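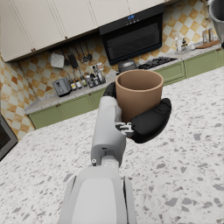
*Speckled worktop in white terrazzo, with grey and dark chips.*

# Clestano terrazzo worktop, white

Clestano is a cement-bound terrazzo slab for kitchen worktops, utility rooms and shop counters. Hivitz supplies it cut to size, with the visible edges polished and the underside left sawn.

The chips run through the full depth of the slab, so cut-outs and drainer grooves show the same pattern as the top. Chip spread varies between batches. If your kitchen needs more than one slab, order them together and ask for a single batch number on the delivery note.

## Price and ordering

- Standard slab: £398, VAT included
- Sample tile, 100 mm square: £5, taken off your slab order
- Maximum length in one piece: 2,000 mm
- Edge: square or pencil round
- Finish: honed

Longer runs are joined on site with colour-matched resin. Tell us where the hob and sink go and we will mark the joint on your drawing before anything is cut. Sink and tap cut-outs are priced separately. L-shaped pieces are not available.

## Fitting

Base units must be level and fixed to the wall. Slabs are heavy and need two people to lift, or four if there are stairs. Carry them on edge, never flat. Bed the slab on dabs of neutral-cure silicone and leave overnight before fitting the sink.

The Lindqvist upstand is made from the same mix and can be added to any order. It goes on after the worktop has set.

## Sealing and care

Each slab leaves us with one coat of Zuson sealer. Put on a second coat after fitting and another once a year.

Wash with warm water and a little washing-up liquid. Wipe up lemon juice, vinegar, wine and coffee straight away. Don't use limescale remover or cream cleaner. Hot pans need a trivet.

Light etching can be rubbed back with a fine hand pad and resealed. Deeper chips on the front edge can be filled; ask for a repair pot in white when you order.

## Delivery

Kerbside only, on a pallet. Check the slab before you sign. Cut pieces can't be returned unless they are faulty. Orders placed in December are cut in January.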